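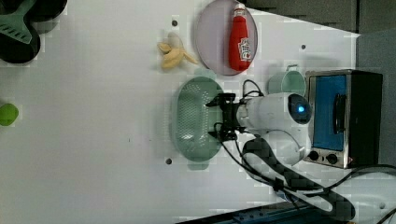

제8권 500쪽

탁상형 조작 작업대 운용 지침

탁상형 조작 작업대 운용 지침(卓上形操作作業臺運用指針)은 탁자 위에 고정한 로봇 팔로 주방용품, 완구, 모형 식품 등을 다루는 시험에서 물품 배치, 작업자 안전, 기록 방법을 정한 실무 규범이다. 줄여서 작업대 지침이라고도 하며, 처음 작성된 곳의 이름을 따 프린드스테드 지침이라고 부르기도 한다. 법적 강제력은 없고, 이를 채택한 기관이 내부 규정에 옮겨 적용한다.

개요

지침은 팔 하나와 그리퍼 하나로 이루어진 작업대를 기본 대상으로 한다. 팔이 두 대 이상인 작업대에는 부속서 나의 간섭 영역 규정이 추가로 적용된다. 이동형 로봇과 사람 크기의 전신 로봇은 적용 범위에 들지 않는다.

주방 물품을 쓰는 작업대가 본문에서 가장 자주 언급된다. 프라이팬과 뒤집개, 접시, 머그잔, 체, 소형 오븐, 케첩 병, 모형 바나나처럼 모양과 크기가 제각각인 물건을 흰 탁자 위에 함께 두고 흰색 팔이 그 위에서 접근하는 구성이 대표적이다. 접시 위에 병을 올려 두거나 머그잔을 눕혀 두는 것도 허용되는 초기 배치에 속한다.

성립

초안은 프린드스테드의 조작 시험실에서 디르크 프레리히스(Dirk Frerichs)가 작성하였다. 당시 시험실에는 작업대마다 손으로 적은 수칙이 따로 있었고, 같은 물품을 두고도 허용되는 초기 위치가 서로 달랐다. 프레리히스는 이 수칙들을 모아 배치, 접근, 정지, 기록의 네 장으로 정리하였다.

이후 로마브브리지의 나빌라 라마단(Nabila Ramadan)이 기록 장을 다시 썼다. 라마단의 개정으로 성공과 실패만 적던 시행 기록에 중단 항목이 생겼으며, 중단은 작업자에 의한 중단과 제어기에 의한 중단으로 나뉘었다. 현행판은 2025년 4월 15일에 확정되어 같은 해 5월부터 적용되었다.

용어

작업대: 탁자 상판, 팔의 고정부, 물품, 케이블, 주변 칸막이를 합한 것을 말한다. 조종 장치와 제어용 컴퓨터는 포함하지 않는다.

작업면: 상판 가운데 그리퍼가 아래를 향한 자세로 닿을 수 있는 부분이다. 팔이 닿더라도 손목이 한계 각도에 걸리는 곳은 작업면으로 보지 않는다.

담는 물품: 다른 물건을 받을 수 있는 그릇, 접시, 체, 냄비, 오븐 등을 가리킨다.

옮기는 물품: 그리퍼로 집어 위치를 바꾸는 것을 전제로 둔 물건이다. 같은 물건이 과제에 따라 두 분류에 모두 속할 수 있으며, 머그잔이 흔한 예이다.

물품 배치

옮기는 물품은 작업면 안에 두고, 처음부터 상판 가장자리에 걸치게 놓지 않는다. 프라이팬이나 뒤집개처럼 손잡이가 긴 물건은 손잡이가 상판 밖으로 나가는 경우가 있는데, 이때는 사람이 지나는 쪽을 피해 방향을 잡고 그 상태를 배치표에 적는다.

담는 물품의 안쪽은 시행을 시작할 때 비어 있어야 한다. 다만 접시 위의 물건을 집는 과제처럼 내용물 자체가 초기 조건인 때는 예외로 한다. 체나 소쿠리처럼 바닥에 구멍이 뚫린 물품은 그리퍼 손가락 끝이 구멍에 걸리지 않는지 저속으로 먼저 확인한다. 구멍의 지름이 손가락 끝의 폭보다 크면 그 물품은 쓰지 않는다.

모형 식품은 실제 식품과 섞어 두지 않는다. 실제 용기를 쓸 때는 내용물을 비우고 씻은 뒤 뚜껑을 닫는다. 무게가 필요하면 마른 재료로 채우며, 충전물을 포함한 무게가 600그램을 넘는 용기는 별도 승인을 받아야 한다. 상표와 글자가 인쇄된 라벨은 떼지 않아도 되지만, 시행 도중 라벨이 들뜨면 같은 묶음이 끝날 때까지 다시 붙이지 않고 상태만 적는다.

상판에 난 고정용 구멍은 막지 않는 것이 원칙이다. 구멍에 들어갈 만큼 작은 물건을 쓰는 과제에서는 상판과 같은 색의 마개를 끼운다.

가전제품

소형 오븐, 토스터, 전기 주전자 등은 문이나 손잡이, 조절 손잡이를 다루는 과제에만 쓴다. 전원 플러그는 뽑아 두고, 가능한 경우 전원선을 제품에서 떼어 낸다. 문을 여닫는 과제에서는 문이 끝까지 열렸을 때 차지하는 자리를 상판에 미리 표시하고 그 안에 다른 물품을 두지 않는다.

유리문이 있는 제품은 손잡이를 당기는 힘의 상한을 따로 정한다. 문이 걸려 움직이지 않을 때 힘을 올려 다시 시도하는 것은 금지된다. 작업자는 팔을 정지시키고 손으로 문을 풀어 준 다음 새 시행으로 기록한다.

팔과 그리퍼

시행 전 점검은 고정부의 나사, 관절 덮개, 그리퍼 손가락, 케이블 순으로 한다. 팔 바깥으로 지나는 케이블은 손목이 한 바퀴 도는 데 필요한 만큼만 여유를 두고 끈으로 묶는다. 늘어진 고리가 물품에 닿으면 그 시행은 무효로 처리한다.

관절의 표시등 색이 뜻하는 바는 제조사마다 다르므로, 지침은 색을 직접 규정하지 않는다. 각 작업대에는 표시등의 의미를 적은 카드를 작업자가 서는 쪽에 붙여야 한다. 카드가 없는 작업대에서는 표시등이 어떤 색이든 팔이 움직일 수 있는 상태로 간주한다.

그리퍼는 담는 물품 위로 내려가기 전에 손가락의 벌림을 정한다. 물품 안에서 손가락을 더 벌리는 동작은 벽면을 밀어 그릇을 옮기는 원인이 되므로 부속서 가에 적힌 과제에서만 허용된다.

작업자의 위치와 정지

팔이 동작하는 동안 작업자는 작업면 안에 손을 넣지 않는다. 넘어진 물건을 세우거나 위치를 고치려면 먼저 팔을 정지시키고 표시등을 확인한 뒤 손을 넣는다. 정지 단추는 작업자가 서 있는 자리에서 한 걸음도 옮기지 않고 누를 수 있어야 한다.

한 작업대에는 조종을 맡은 사람과 배치를 맡은 사람 2명까지만 선다. 배치를 맡은 사람이 "손 넣음"이라고 말하면 조종을 맡은 사람은 조종 장치에서 손을 떼고 같은 말을 되풀이한다. 손을 뺀 뒤에는 "손 뺌"이라고 말하고 같은 방식으로 확인한다. 혼자 작업하는 경우 정지 단추를 누른 상태에서만 배치를 바꾼다.

기록

각 시행에는 배치표 번호, 과제 문장, 결과, 중단 사유를 남긴다. 과제 문장은 물품의 이름과 색을 써서 적고, 왼쪽과 오른쪽 같은 방향은 작업자가 서는 쪽을 기준으로 한다. 카메라가 위에 달려 영상의 위아래가 탁자의 앞뒤와 맞지 않는 작업대에서는 배치표에 카메라의 회전 방향을 함께 적는다. 이 조항은 로마브브리지에서 좌우가 뒤바뀐 과제 문장이 한 묶음 전체에 들어간 일을 계기로 추가되었다.

영상이 깨지거나 일부가 뭉개진 경우에도 원본은 지우지 않는다. 판독이 어려운 구간은 시행 결과와 별도의 항목에 표시하며, 물품의 위치를 짐작하여 채워 넣지 않는다.

채택

프린드스테드와 로마브브리지 외에 물품 묶음을 공급하는 욘(Yoon)이 배치 장을 제품 안내서에 옮겨 실었다. 워크몬트(Wokmont)는 가전제품 장만 채택하였고, 정지 절차는 자체 규정을 따른다. 이 때문에 두 기관의 작업자가 함께 일할 때는 시작 전에 어느 쪽의 구두 신호를 쓸지 정하도록 되어 있다.

비판

배치 장이 지나치게 세밀하다는 지적이 있다. 실제 주방에서는 물건이 가장자리에 걸쳐 있거나 그릇 안에 남은 것이 있는 경우가 흔한데, 지침을 그대로 따르면 그러한 조건이 기록에서 빠진다는 것이다. 프레리히스는 초기 조건을 넓히는 일은 배치표의 종류를 늘려 해결할 문제라고 답하였고, 현행판에는 가장자리 배치를 다루는 선택 조항이 부속서 가에 들어갔다. 무게 상한에 대해서는 팔의 가반 하중에 비해 낮다는 의견이 있으나 개정되지 않았다.

같이 보기

초기 배치표
구두 신호 절차
그리퍼 손가락 점검
시행 중단의 분류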